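Suspicious letter with powder in it, do I have to ring the police?

Zustach
I open the post for a small office, 18 of us on one floor. One morning in October an envelope came with no return address and a bit of white powder in the fold. I put it down, shut the door and rang the building manager. He told me to bin it. The letter was a rant about parking charges, no threat in it. Is there a duty to report something like this, and could the sender be charged if the powder is harmless?

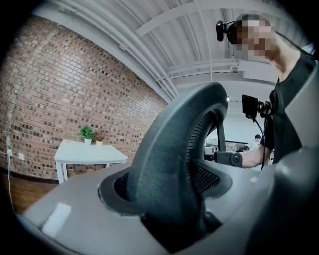 I should add that I washed my hands straight away and have felt fine. The envelope is still on the desk with the door locked.

Pulby
Don't bin it. Ring the emergency number and tell them what you told us. Leave it where it is, keep people out and switch off any fans or air conditioning. Write down who was in the room and who touched the envelope.
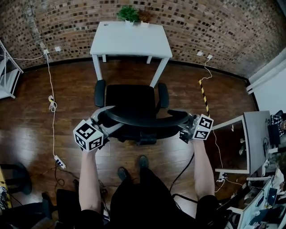 Both grippers on the office chair, white table by the wall.

On your second point, in the UK a hoax is an offence in its own right under section 51 of the Criminal Law Act 1977 and section 114 of the Anti-terrorism, Crime and Security Act 2001. The powder can be harmless. What matters is whether the sender meant people to believe it was dangerous.

Charalambos Katsaros
Agree with the above. We had one at Brirnby when I worked there, a site with up to 200 staff. Police came, took the envelope away and kept 3 of us back for statements. It was flour. I never heard if they found who sent it.
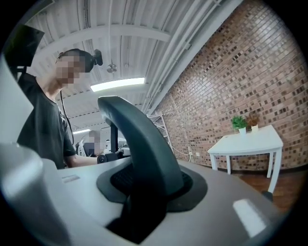 Gripper close up, dark curved finger.

Your manager's advice was poor and I would put that to him in writing.

Nikolaidis
probably just paper dust, happens with cheap envelopes. but yes ring them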